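Week 4: Tubs, totes and bins (what your stock lives in)

Right, last week we did racking, and I promised we'd get on to the things that go on the racking, or next to it, or in the way of it. If you missed the session, Binta Akpan has the handouts in room 203, and please read the bit on aisle widths before the Arstead visit.

I spent 11 years in a parts store at Kornthorpe before I came into teaching, and I can tell you that most of the arguments we had were about containers. Too deep, too small, wrong colour, won't stack, who's nicked the lids. It sounds dull (my daughter certainly thinks so) but a store with 4,000 lines in it stands or falls on what you put them in, and I do get a bit carried away on this one, so stop me if we run over!

Some words first, as people muddle them. A tote is something one person can carry. A stillage sits on the floor and gets moved by truck. A bin can mean almost anything, so in your written work say which sort you mean. Morag Lindsay marks the first assignment and she'll take marks off for a bare "bin" with nothing after it.

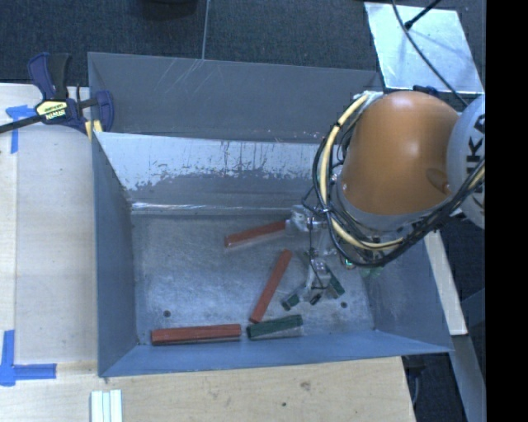
Sloping sides are the first thing I'd like you to think about. A straight-sided box gives you the most room for its footprint, and on a shelf that's usually what you want. Slope the sides outwards and you lose some space at the bottom, but you get a wider mouth to reach into, and small stuff tends to slide back down to the floor of the bin where you can get at it. The big metal one with the red blocks has high sides leaning out like that, and you can see how the blocks lie at different angles on the floor of it. We call that random storage. It's quick to fill and slow to pick from, and it's fine for hard parts that don't mind a knock. I wouldn't do it with anything painted or threaded.

Then there's what it's made of. Metal takes a beating and will outlive most of us – it's also heavy and noisy, and the floor gets scuffed. Plastic is kinder to the contents and to your back. At Kornthorpe we had Sorensen plastic totes for fixings and steel for castings, and we only swapped them round once.

Depth next. My own rule is that if you have to put your head in it, it's too deep for hand picking. Write that down, it comes up again in the manual handling week. With a deep bin the last few parts are always the worst, and they're the ones that get left, so your count drifts.

For the exercise, take the Mullberg parts list (back page) and choose a container for each of the 15 lines. Give me the type, the material, and whether you'd store the parts in rows or just tip them in. A sentence on each is plenty. Work in pairs if you like, but hand in your own sheet.

Bring boots for Arstead.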